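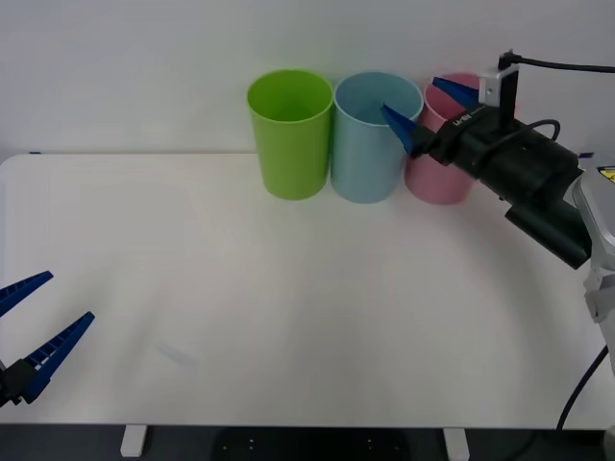
Berbridge Shared Workshop Opens Two-Arm Robot Bench to Members

BERBRIDGE — The Berbridge Shared Workshop will open its two-arm robot bench to all members in January, the workshop announced Sunday. The bench, known as Yeoman, was put together by members over 84 evening sessions and will be free to use for anyone who has finished a short safety class.

Yeoman is a pair of robot arms that face each other across a white table. Each arm ends in a gripper with blue tapered fingers. The first job set for the bench is handling plain plastic cups in green, light blue and pink, which members already had on the kitchen shelf.

The workshop paid for the build out of member dues and one sale of surplus tools. Both arms were bought used. One came with its controller and the other did not, and finding a controller that matched took most of the summer. The table was already in the building.

"We wanted something a person could walk up to after work and learn on," the workshop said in a statement. "It is slow, and we set it up to be slow. Most members have never programmed an arm before."

How the bench was built

Work was split between two groups. The mechanical group set up the arms, fitted the grippers and ran the cables. The software group wrote the control program, called Dramdale, which runs on a desktop computer next to the bench.

The finger shape went through several versions. An early set had flat, square ends that pushed cups over when an arm came in from the side. The current fingers narrow to a point, so that one can go inside a cup while the other stays outside the wall. The inner faces are ribbed for grip.

Cable routing was the other slow part. The first layout let a loop catch on the wrist whenever the arm turned past a certain angle, and two connectors had to be replaced. Members rerouted the cables with more slack and added a limit in Dramdale that stops the wrist short of the old trouble spot. The limit will stay in place for the opening, and members are asked not to change it.

Testing

Members ran 588 test moves on the bench before asking the workshop to approve it for general use. A test move was counted as good if the arm picked up a cup, set it down inside a taped square and left it standing. The tape was taken up when testing ended. Of the total, 287 were run with a single arm and the rest with both arms switched on.

Results were better with one arm than with two. When both arms are live, the software holds one back until the other has cleared the middle of the table. The wait is longer than it needs to be, and the software group plans to shorten it during the winter.

Cups placed close together remain the hardest case. The fingers need room to open, and a cup that touches its neighbor can be nudged when the gripper comes down. Users should expect to leave space between cups in their first few programs.

What members can do with it

Under the opening schedule, the bench can be booked in two-hour blocks through the sign-up sheet at the front desk. Up to three people may share a block. Members may write their own programs in Dramdale or start from a set of short routines named Remix, which can be copied, changed and joined together. The Remix set covers opening and closing the grippers, moving to a saved position, picking up a cup and setting it down.

Objects other than cups are allowed if they are light, dry and not breakable. Glass, liquids, blades and anything with a battery are not allowed on the table. The grippers may not be used to hand objects to a person.

The safety class lasts 90 minutes and covers the stop button, the marked floor area and how to free an arm that has stopped partway through a move. Members under 18 may take the class but must book with an adult.

Known problems

The workshop has posted a list of open issues at the bench. The right arm drifts slightly after a long session and should be sent back to its home position between programs. The left gripper sometimes reports that it is closed when it is still open. Dramdale does not yet save work on its own, so users should save by hand before running a program.

Spare fingers are kept in the drawer under the computer. Anyone who breaks one should put in a replacement, write it in the log and leave the broken piece in the tray.

Plans and parts list

The full parts list, wiring notes and finger drawings are available to other workshops at no charge. A printed copy is kept in the office, and digital files can be requested by email. The workshop asks that anyone who builds from the plans send back corrections, mainly to the wiring notes, which were written late in the build and have gaps.

The next project for the group is a small feeder that sets out cups one at a time. Parts for it have been ordered.

About the Berbridge Shared Workshop

The Berbridge Shared Workshop is a member-run space with wood, metal, sewing and electronics areas. It has roughly 100 members. Tours are given on Sunday afternoons, and no booking is needed.

Contact: Front desk, Berbridge Shared Workshop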